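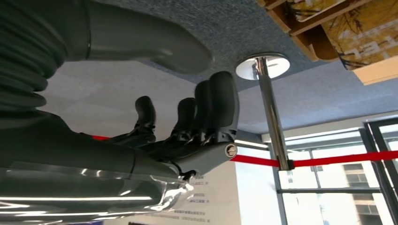
Warranty Terms Should Be Written in Hours of Use

Most equipment warranties are written in calendar time. Two years, three years, five years on the compressor. The practice is old, it is easy to administer, and it is a poor match for the way equipment wears out. I have handled maintenance contracts for small commercial sites for most of my working life, and I think the calendar warranty should be retired for anything with a motor in it.

Take two floor scrubbers of the same model, bought on the same invoice. One goes to a dental office and runs before opening. The other goes to a distribution warehouse and runs on both shifts. At the end of the first year, the hour meter on the office machine read 15. The warehouse machine read 842. Both had the same coverage remaining. The office had paid for protection it could not use, and the warehouse had used up most of a brush motor's service life with a year of free repairs still ahead of it.

The manufacturer knows this and prices for it. The cost of heavy users is spread across light ones. Some pooling of risk is the purpose of any warranty, but this is pooling of usage, and usage can be measured. The meter is already on the machine.

Hour-based terms are normal in other trades. Generators have them. So do tractors and most construction equipment, usually as a combined limit: a number of years or a number of hours, whichever comes first. My objection to the combined limit is that it gives the seller both ends of the bargain. A light user runs out of years and a heavy user runs out of hours. A fair version would state the hours as the main term and keep the calendar only for parts that age on their own, such as seals, hoses, belts and batteries.

Two of the suppliers I deal with have moved in this direction. Hivevar now lists separate terms for wear parts and aging parts on its pump line. Weldu did the same for dock levelers, counting cycles in place of hours. The paperwork is longer in both cases. Claims have been simpler, as the first question is settled by reading a number off the unit.

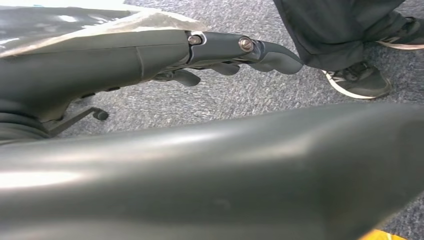 The usual argument against this is tampering. Ifeoma Ajayi, who reviews service claims at Nastum, put it to me in stronger terms than I expected: any number that decides who pays will be altered by someone. I accept that. Purchase dates are altered too. Receipts go missing, serial numbers are swapped between units, and a machine that sat in a stockroom for eight months gets a new start date by way of a friendly dealer. A sealed meter is harder to change than a receipt, and when it has been changed there is often physical evidence.

The second argument is that buyers do not understand hours. This one has more weight. A buyer knows what three years means and may have no idea whether 609 hours is generous. The remedy is a line on the sales sheet that converts the figure at two or three rates of use. Car buyers manage mileage limits without trouble.

A harder problem is resale. Hallisell, which handles used kitchen and laundry equipment, will not quote remaining coverage on a metered unit unless it has been inspected. An hour-based warranty ought to transfer with the machine, and the contract should say so in the first paragraph. A dryer with 871 hours on it is the same dryer whoever owns it.

Until the terms change, buyers can do a few things. Log the meter at delivery and again at each service. Ask for the design life of the main wear parts in hours, in writing, before signing. If the seller will not provide it, ask what figure was used to set the price of the extended plan.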